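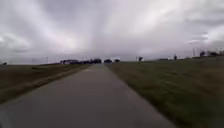 Section 4. Calibrating the Tomik wheel sensor

The Tomik computer works out speed and distance by counting turns of the front wheel. It needs to know how far the bicycle moves on each turn, and the figure printed on the tire is only a starting point. Tire pressure, rider weight and tread wear all change it. For the ride-out method in this section you need a straight, level stretch with no junctions, such as a paved path running beside a flat field. A path with no painted lines on it is fine, but you will have to make your own start and finish marks with chalk.

Set aside an hour the first time. Later calibrations go faster.

Before you begin

Fit the sensor and the magnet as shown in Section 3. The computer must already be paired. If the wheel symbol does not appear at the top left of the display when you spin the front wheel, go back to Section 3 and finish pairing.

You will need:
the bicycle, with the tires at the pressure you normally ride
a pump with a gauge
a tape measure, 5 meters or longer
chalk
a measuring wheel or a long surveyor's tape (ride-out method only)
a pencil and the card from the back cover of this manual

Caution: Do not press buttons on the computer while riding in traffic. All settings in this section are entered with the bicycle standing still.

4.1 Choosing a method

There are three ways to set the wheel value.

Table method. Quickest. Good enough for commuting.

Roll-out method. Needs a tape measure and a garage floor or driveway. Suits most riders.

Ride-out method. Takes longest and gives the closest result. Use it if you ride events with a route sheet or if you compare distances with other riders.

You can start with the table and do one of the others later. The new value replaces the old one. Rides already stored are not recalculated.

4.2 Table method

1. Read the size on the side of the tire. It is molded into the rubber, usually near the rim.
2. Find the same size in the table in Appendix B.
3. Hold MODE for three seconds until SET flashes.
4. Press MODE until WHEEL is shown.
5. Use the plus and minus buttons to enter the value from the table. The value is in millimeters.
6. Hold MODE again to save.

Note: If your tire is not in the table, do not pick the nearest one. Use the roll-out method.

4.3 Roll-out method

1. Pump both tires to your normal pressure. Check with the gauge.
2. Stand the bicycle upright on a hard, level floor with the front valve at the bottom.
3. Chalk a line on the floor directly under the valve.
4. Sit on the bicycle in your riding position. Have someone steady you by the saddle, or keep one hand on a wall.
5. Roll forward in a straight line until the valve is at the bottom again.
6. Chalk a second line under the valve.
7. Measure between the two lines in millimeters and write the result on the card.
8. Repeat twice more. If one result is more than 10 mm away from the others, discard it and measure again.
9. Add the good results, divide by how many you have, and enter that value under WHEEL as in 4.2, steps 3 to 6.

Note: Rolling the bicycle without a rider gives a value that is too large. The tire flattens slightly under load and the wheel covers less ground on each turn.

4.4 Ride-out method

The course is 1000 meters. If you cannot find that much straight path, use 700 meters and follow the note after step 12. Shorter courses are not worth the trouble, as small errors at the start and finish lines make up too much of the total.

Marking the course

1. Walk the stretch first. Look for gravel, loose branches, soft edges and gates. Check that other people can pass you safely.
2. Chalk a start line across the paving, at right angles to the edge.
3. Set the measuring wheel to zero with its contact point on the start line.
4. Walk the course, keeping the wheel the same distance from the edge of the paving all the way. Wandering from side to side makes the course read long.
5. Chalk the finish line at 1000 meters.
6. Walk back with the wheel. The two readings should agree within one meter. If they do not, measure again.

Caution: Chalk does not hold well on a wet surface. Do not use paint, tape or nails on a public path.

Riding the course

7. Ride for ten minutes to warm the tires before you start.
8. Stop with the front axle above the start line. Press RESET on the computer so that DIST shows zero.
9. Ride to the finish at an even, easy pace. Stay on the same line you measured. Do not stand on the pedals.
10. Brake gently and stop with the front axle above the finish line. If you overshoot, do not roll back. Return to the start and ride again.
11. Write down the DIST reading in meters. To see meters, press MODE twice quickly.
12. Ride the course in the other direction and write down the second reading.

Note: On a 700 meter course, ride it twice in each direction and use 700 in place of 1000 in the calculation.

Working out the new value

13. Average your readings.
14. Multiply the wheel value now stored in the computer by 1000.
15. Divide by the average reading.
16. Round to the nearest whole millimeter and enter it under WHEEL.

Worked calculation: The stored value is 2105. The readings are 1006 and 1008, so the average is 1007. 2105 times 1000 is 2,105,000. Divided by 1007, that gives 2090.4. Enter 2090.

If the new value differs from the old one by more than 80 mm, something has gone wrong. Check the arithmetic, then check that the magnet passes the sensor cleanly (see 4.6).

4.5 When to calibrate again

Calibrate again after any of the following:
a new front tire, even of the same make and size
a change in your normal tire pressure
moving the computer to another bicycle
a large change in the load you carry on the front rack

Changing the battery does not erase the wheel value. Holding both side buttons for ten seconds does. Write the value on the card and keep the card with the bicycle papers.

Moving the sensor along the fork has no effect on the wheel value.

4.6 If the readings do not make sense

DIST stays at zero.
The magnet is too far from the sensor, or the sensor has turned on the fork. The gap should be 3 mm or less. Turn the sensor until the raised line on its face points at the magnet.

DIST reads far too low.
Some passes of the magnet are being missed. Check the gap. Check that the magnet has not slipped on the spoke. Tighten with a small Phillips screwdriver, finger-tight plus a quarter turn.

DIST reads about double.
Two magnets are fitted to the wheel. Remove one.

Speed jumps while standing still.
Another wireless device is too close. Bright LED headlights on the same side of the handlebar are the usual cause. Move the light to the other side.

The two directions give different readings.
A difference of up to two meters is normal. With a larger one, check that you stopped on the lines and that you rode along the measured line both ways. Strong wind can also push you off line.

ERR 811 appears when saving.
The value entered is outside the range the computer accepts. Enter a value between 700 and 2499. The smallest values are for folding bicycles and trailers with very small wheels.

4.7 Using two bicycles

The Tomik stores a wheel value for BIKE 1 and another for BIKE 2. Each bicycle needs its own sensor.

1. Hold MODE for three seconds until SET flashes.
2. Press the plus button to change from BIKE 1 to BIKE 2.
3. Pair the second sensor as in Section 3.
4. Calibrate with any of the methods above.

The computer does not switch bicycles by itself. Check the number in the lower right corner of the display before you set off. A ride recorded under the wrong bicycle can be moved to the other total in the ride list, but its distance will still be based on the wrong wheel value.

Note: Drutico sensors sold separately are paired in the same way. The older Drutico sensors with a cable cannot be used.

Continue with Section 5, Setting the clock and units.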